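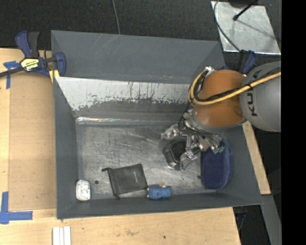

## Metal bins and hoppers: coating and wear

**Which coating do you supply on painted steel bins?**
Matte grey powder coat, applied at the Fukdale plant. Other colours are quoted per order. The inside floor is left bare unless the order says otherwise.

**Why is the floor left uncoated?**
Paint on a load-bearing floor chips early and the flakes end up in the product. Fine scratching on bare metal is cosmetic and is not covered by warranty.

**The paint on a sloped panel has worn through. Can I touch it up?**
Yes, if the steel underneath is sound. Sand back to a firm edge, wipe with solvent, and apply two coats of Hauser touch-up enamel. Leave 20 hours between coats. Do not use it on panels that handle food or feed.

**How do I tell surface rust from a problem?**
Surface rust comes off with a nylon pad. If the metal is pitted, measure it with a thickness gauge. Panels below 2 mm should be replaced.

## Cleaning

**Can I pressure wash a bin?**
Up to 100 bar, fan nozzle only. Keep the nozzle off seams and labels — water driven behind a label will lift it.

**Which cleaners are safe?**
Neutral detergents. Caustic degreasers dull the powder coat and will attack galvanized fittings.

## Ordering and parts

**What is the difference between the Hasau and Merkameck ranges?**
Hasau bins have a fixed base. Merkameck bins have fork pockets and a drain plug. Side panels are not interchangeable between the two.

**Can I order a single replacement panel?**
Merkameck only. Quote the part number stamped on the rim. Bolts are included, sealant is not.

**Do you re-coat used bins?**
Yes, minimum order 27 bins. They must arrive empty and free of oil. Bins with cracked welds are set aside and quoted separately.

**Is freight included?**
No. Freight is charged by pallet space and shown as its own line on the invoice.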